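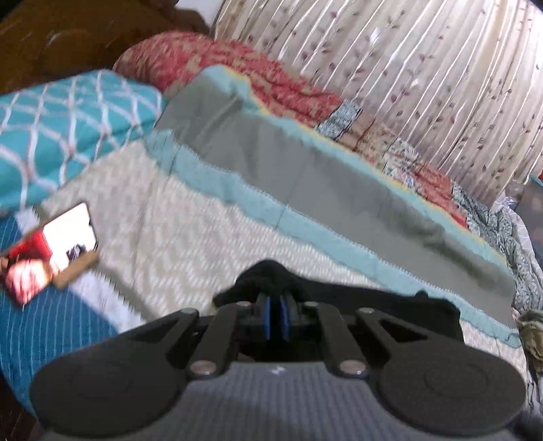 Hi Aurelio,

You asked for a few lines on the June open day, so I'll keep it short (ish). We had 28 people through the door in Stesesville, and most of them wanted to get their hands on the gripper straight away! The bed was the main station again, piled with covers and cloths — messier than the one we showed in November, and I liked it a lot better. Gesel sent two people over and they stayed until we packed up.

The softest part of the day was the talk. I ran long and the Skoryk folks had to leave before the demo.
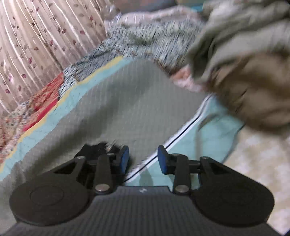
Cloth handling

We're at 463 recorded runs on the grant, 74 of them from the open day. Usik is checking those now, and I expect some will go, as first-timers tend to rush. The blue finger pads are staying for the next round. I'd still like a second set in the drawer, and there's money left in the parts line for it.
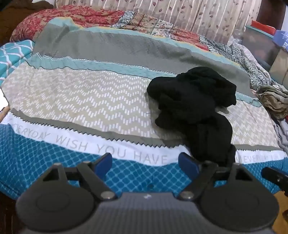

Next steps

Finish the checking, order the pads, and book four shorter sessions for the fall. Could you let me know if the room budget can stretch to that?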